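3.2 Storage habits in shared kitchens

The second part of the survey dealt with how households store dry food when a kitchen is used by more than one family. Forms were sent to 429 addresses in Wirville and Musemstead, and 205 came back complete. Peninah Temba carried out the follow-up visits, most of them in the early evening, when people were at home and cooking.

Respondents were asked where they kept flour, rice, pulses and sugar, and who else could reach them. In Wirville the usual answer was a wall cupboard divided by shelf, with one shelf to each family. In Musemstead, where the flats are older and the kitchens narrower, dry food was more often kept in bedrooms and carried through at mealtimes.
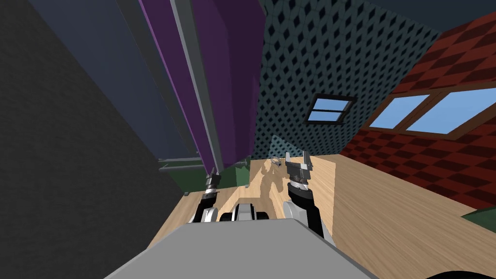

Shelf sharing was linked to the length of the tenancy. Families who had lived together for more than two years tended to pool salt, oil and sugar but kept rice and flour apart. Newer tenants pooled very little. Several said they had begun by sharing and stopped after a disagreement over who should replace what had been used.

The food diaries gave 1,711 usable entries. Each entry recorded one item, the place it was taken from and whether it was put back in the same place. Entries with no place given were left out of the counts in this section but kept for the work on waste in Section 4.

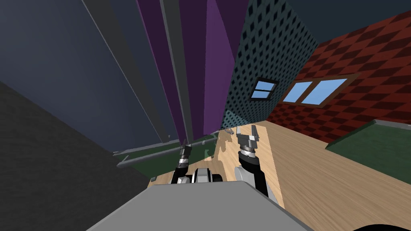
Labelling was less common than we had expected from the earlier Mikuš survey. Where labels were used, they mostly gave a name and no date – a point that matters for the waste figures. Lentils and dried beans were the items most often thrown away unopened, usually after a tenant had moved out.

Figure 3. Tiled wall, computer-rendered view.

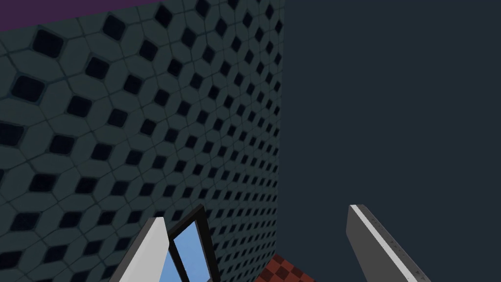
The Vakanard scoring method was then applied to the diary entries, with one change. Items moved between rooms on the same day were scored once, as repeated scoring would have made the Musemstead households look less settled than they were. The revised scores are used in the rest of the paper.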